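Diễm Chu has run the framing counter at Murnum for 11 years, and she still cuts most of the mat board by hand. "Customers bring in posters, diplomas, their kids' drawings," she said. "The drawings take longest. Paper that thin buckles if you look at it."

She charges by the size of the mat and keeps offcuts over 20 inches for small jobs. A dull blade is the usual cause of a ragged corner, she said, and she changes hers every morning in September, when the school orders come in. 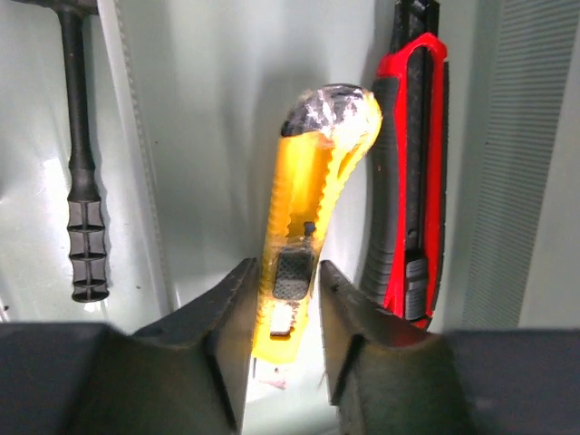

Chiến Đoàn disagrees about the corners and thinks most people simply stop the cut too early. "Go a hair past the line," he said. Chu has heard this before. "He wastes more board than I do," she said.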